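Galerie – Préhension de bacs par pincement latéral, campagne Velell

Mise en ligne : 09/06/2026

Cette page accompagne le rapport interne de la campagne Velell, menée dans la halle Ellutska. La question posée est étroite : une politique de saisie apprise à partir de démonstrations, alimentée par la seule vue du poignet, peut-elle prendre un bac plastique et le maintenir centré pendant un déplacement le long d'un rayonnage, sans caméra de tête ni marqueur fixé sur le bac ?

Trois conditions ont été comparées : vue de poignet seule, vue de poignet et effort aux doigts, vue de poignet et carte du rayonnage. Chaque condition compte 30 essais. Les démonstrations ont été enregistrées par téléopération avec l'interface Omport, puis rééchantillonnées à la fréquence de commande. L'ordre des conditions a été tiré au sort. Les essais interrompus par un arrêt de sécurité sont conservés dans le décompte et classés comme échecs.

Le critère de centrage est calculé dans le repère de la pince. On extrait les deux arêtes longues du bac, on en déduit l'axe médian, puis on mesure son écart angulaire et latéral par rapport à l'axe de la pince. La méthode suppose que le bord supérieur du bac reste dans le champ pendant tout le transport, ce qui a conduit à incliner la caméra vers l'avant au début de la campagne.

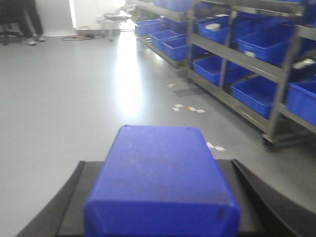
Fig. 1 – Bac bleu entre les deux doigts noirs de la pince, grand axe parallèle au rayonnage. Des bacs du même bleu sont rangés à droite ; un reflet marqué traverse le sol gris clair.

Deux difficultés de perception sont à signaler. La première est le reflet au sol : dans les zones saturées, le gradient perd son contraste et le suivi d'arête peut accrocher le bord de la tache lumineuse. Un masque calculé sur la luminance écarte ces pixels avant l'ajustement. La seconde tient à la couleur. Le bac transporté et les bacs rangés ne se distinguent pas par la teinte, et une segmentation colorimétrique simple les fusionne dès que leurs contours se touchent dans l'image. La segmentation retenue utilise donc le mouvement relatif : le bac saisi est immobile dans le repère du poignet, le rayonnage défile.

Résultat principal : l'ajout de l'effort aux doigts réduit l'écart angulaire en fin de transport, surtout pour les bacs chargés de façon dissymétrique. La carte du rayonnage n'apporte pas de gain mesurable sur la saisie. Elle raccourcit en revanche la phase d'approche avant dépose. La vue de poignet seule suffit pour les bacs vides, avec une dégradation nette lorsque la prise initiale est décalée vers un coin.

Limites : un seul modèle de bac, un seul éclairage, un sol très réfléchissant. Le transfert vers des bacs mats ou translucides n'a pas été évalué. Une seconde série est prévue en octobre sur le site de Marinho, avec le même protocole et un rayonnage à pas variable.

Jeu d'essais et scripts d'analyse : dépôt Velell, dossier 33.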